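Sore forearms, small blog
17/11/2022

I'm typing this with my wrists propped on a rolled-up towel, which should tell you how the day went. It was my first full shift on the pouring task, and I came home feeling like I'd been wringing out laundry since breakfast.

So, the pouring task! I've been going on about it for weeks and now I finally got moved over. Until now I was on the stacking set at Irnham, where you pick up a block, put it on another block, reset, and do it again until your brain goes soft. Pouring is so much more fun. You've got a bottle, a cup and a funnel, and the job is to get the funnel into the bottle neck, pour from the cup, take the funnel out again and put everything back down, all with the grippers and never with your own fingers. One run of that is one example. We need 715 good ones for this batch before Presell will even start training on it, and they want the bottle in a different spot every time, sometimes lying down, so the model doesn't just learn one lucky path across the table.

Lorena Alarcón trained me in the morning. She's been on pouring since February and she's so smooth at it that it's a little bit infuriating. Her big tip was to breathe out before the funnel goes near the bottle (she says it's the same as threading a needle) and to stop squeezing so hard. I squeeze everything. I squeezed the first paper cup flat, and then the second one.

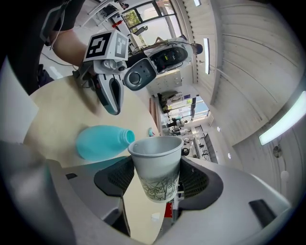 Bottles, cups, the funnel, over and over:

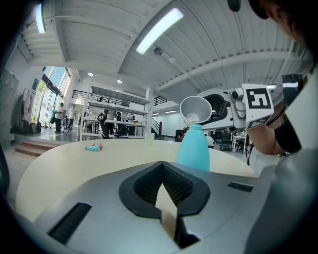
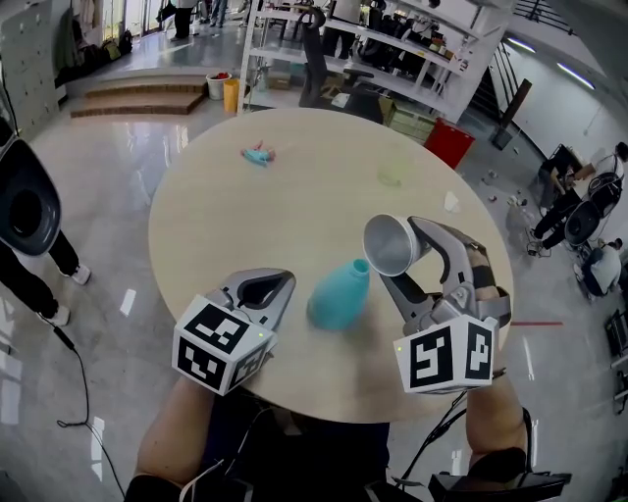
By lunch I had 24 runs that passed. I was pretty proud of that until Florencia Ibarra went through them on the big monitor and threw out two for being too slow. Her rule is that if you hover more than a couple of seconds, the model learns to hover, and then you get a robot that stands there thinking about a bottle. Fair enough. I asked if she'd ever been thrown out herself, and she said an entire afternoon once, over at Ballmont, when she'd had her sleeve in front of the camera and didn't notice until the evening. That cheered me up more than it should have.

The weird part is how quickly you stop feeling your own hands. Somewhere in the second hour I reached up to scratch my nose and very nearly did it with a gripper. And when I took them off for lunch I picked up my fork like it might slide away from me, all slow and careful, and Lorena laughed so hard she had to put her sandwich down.

Afternoon was harder. The funnel is the real pain. It's slippery, it wants to roll in the jaws, and if you catch it a tiny bit off center the spout points at your lap and there's no saving it, you just have to put it down and start the run again. I tried grabbing it by the rim, then by the narrow bit, then by the rim again. Florencia says not to settle on one way anyhow, she wants a mix of grips in the set, and she wants some of the wobbly recoveries left in as well. If you miss the bottle and then fix it calmly, that's a keeper. If you miss and swear and jerk your arm away, that goes in the trash. I had several of the second kind.

Also, note to self about the straps. I had mine done up way too tight and there's still a line on my right arm as I write. One notch looser tomorrow. And bring the thinner shirt, the long sleeves bunch up under everything.

I finished with almost 30 more on top of the morning ones, though I won't know how many survive until they've been checked. Lorena did way more than me, of course, and she was chatting the whole time about whether Hou is ever going to send over the new finger pads. They were promised ages ago. The ones we've got are fine for cups, but I swear they get worse on metal the longer the day goes. She thinks I'm imagining it.

Pasta for dinner, eaten with a spoon out of pure laziness. Mom called and asked what I did at work, and I told her I poured from a cup into a bottle all day, and she said "for money?" Yes, Mom, for money!

Tomorrow we keep going with pouring in the morning and then I think it's the lids. I've seen people come back from the lids looking haunted. I need to find the heat cream before bed, I had it in the bathroom drawer and now it's gone, so it's probably in my gym bag.

6 comments | 11 shares

Search this blog: type and press enter

Contact | © Sore forearms, small blog | Back to top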